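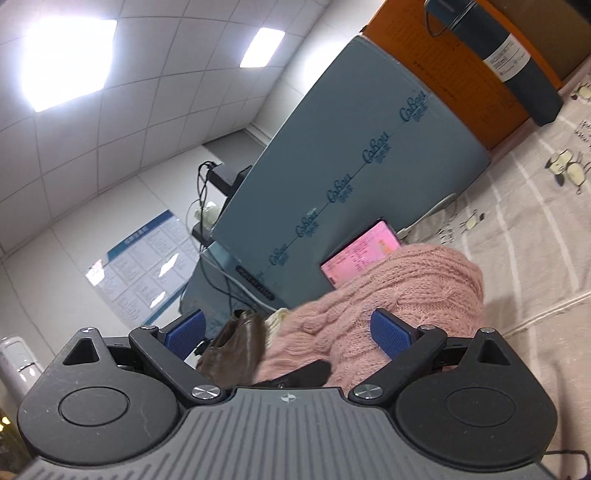
LASTAU, September 8, 2026

**Shared office** is a term for a workplace in which several separate organisations use the same rooms, entrance and services under a single head lease. It differs from a serviced office, where each tenant has a locked suite and a contract with the operator.

## Background

In Lastau the practice began in the former Gittins warehouse, which was divided into 22 rooms after the grain trade left the river. Rents were set by the desk and paid each quarter. A second building, Kurkis House, opened later on the same terms and has space for 70 desks. Both are now let through Minditum, a local property company.

## Layout and furnishing

Most shared offices keep desks in open rooms and place meeting rooms near the entrance. Printed cards and labels are widely used to mark desks, shelves and post trays. The rules at Kurkis House require them to be renewed every February, when desk agreements end.
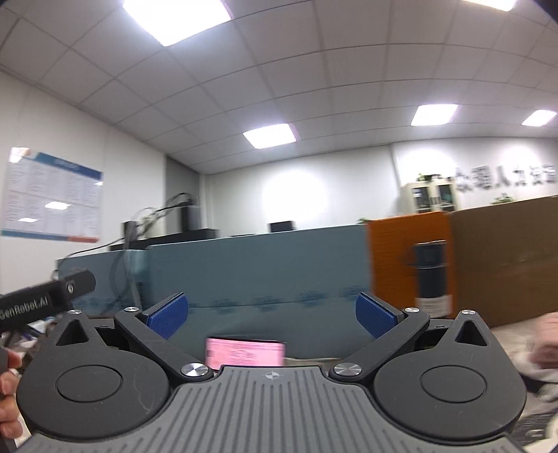

## Terms of use

Agreements usually run for one year, with 2 months' notice on either side. Heating, cleaning and water are included in the rent; telephone lines are charged separately. At the Gittins building a deposit of 200 is held for each desk and returned when the keys are handed in. Subletting is not allowed without written consent.

## See also

- Head lease
- Serviced office
- Hot desking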